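About Us

Prirkell is a small independent school for grades six through twelve. We teach a full academic program built on close reading, writing and discussion. We have 200 students this year, and most of them live within a short drive of the main building on Herkis Road.

How We Started

The school opened in four rented rooms over a print shop. The founding teachers had all worked in larger schools and wanted more time with fewer books. They picked a short reading list, bought used copies where they could and taught every class around one table. We moved to our present building when the rented rooms were full. The table came with us and is still used for the senior seminar, though it has been refinished twice.

We have added math, lab science, art and music teachers over the years, and a second language. The humanities course is still the center of the school day.

What We Read

Every student takes humanities for two periods a day. It covers literature and history together. The sequence is the same for everyone:

Grade 6: Myths and folktales, with an introduction to maps and timelines
Grade 7: The ancient Near East and Egypt
Grade 8: Greece, with the Odyssey read in full over the winter
Grade 9: Rome, and the early Middle Ages
Grade 10: Medieval and Renaissance Europe, with one Shakespeare play each term
Grade 11: American literature and history
Grade 12: Senior seminar, on a topic set each spring by the teachers

Students who join us in ninth grade or later get a summer reading list so they can follow what their classmates have already covered. It is shorter than the regular list and there is no test on it. We ask for two pages of notes on each book.

We read whole books where we can. Some long works are read in selections, and when we do that we say so on the syllabus. Translations are chosen by the teachers and reviewed every few years. Families are welcome to use a different translation at home, but students need the class copy for discussion because we refer to page numbers all the time.

How Classes Work

The largest humanities class has 14 students. A typical week has three days of discussion, one day of writing and one day that the teacher can use as needed – a quiz, a film, a visit to the library or just catching up on the reading.

Homework in humanities is mostly reading. Sixth and seventh graders should expect thirty minutes a night, and older students up to an hour. Papers are due on Monday mornings at the start of class. Every paper comes back with written comments, and students may revise one paper each term for a new grade.

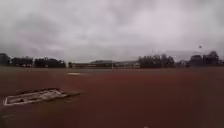

Athletics at Prirkell are optional, and about half the fun of a small school is that anyone who signs up gets to play. We offer cross country in the fall, basketball in the winter and softball and baseball in the spring. There are no cuts. Practice runs from 3:30 to 5:00 so that students can get home in time for dinner and reading. Spring is the hardest season to schedule, with gray skies over the infield dirt on plenty of afternoons, so families should check the school phone line before they drive out. When a practice is called off, students can stay in the study hall until 5:00. A makeup date is set only for games.

Students who don't play a sport can join the drama group, the chess club or the school magazine. The magazine is called Ivoser and comes out twice a year. It prints student essays, poems, translations and drawings, and any student in any grade can send in work.

The Library

The Yuan Library is on the second floor. It holds 3,863 books, nearly all of them in history, literature and the arts, along with a small reference shelf for science. Students may borrow four books at a time for three weeks. The library is open before school, during lunch and until 5:00 on school days.

We accept book donations in good condition. We cannot use textbooks, encyclopedias or magazines. Please call first if you have more than two boxes.

Teachers

Our humanities teachers stay with the same group of students for two years when the schedule allows. They also teach each other. One afternoon a month the whole humanities department meets to discuss a book that one of them will be teaching for the first time. Teachers from other departments often come too.

Families can reach any teacher by leaving a message at the office. Messages are returned within two school days. Conferences are held in October and again in the spring, and a family can ask for one at any other time.

Admissions and Tuition

We take applications for all grades except twelve. An application includes a school record, one teacher letter and a short piece of writing done by the student. We also ask each applicant to spend a day here, sit in on classes and eat lunch with students in their grade. There is no entrance exam.

Financial aid is based on need and has its own form, which can be turned in with the application or up to three weeks after it. The book fee is $300 a year and covers all humanities books, which students keep. We encourage them to write in the margins.

Visiting

Visitors are welcome on school days from October on, after classes have settled in. Call the office to set a time. Parking is in the lot behind the building, and the front door is kept locked during the day, so please use the bell on the left.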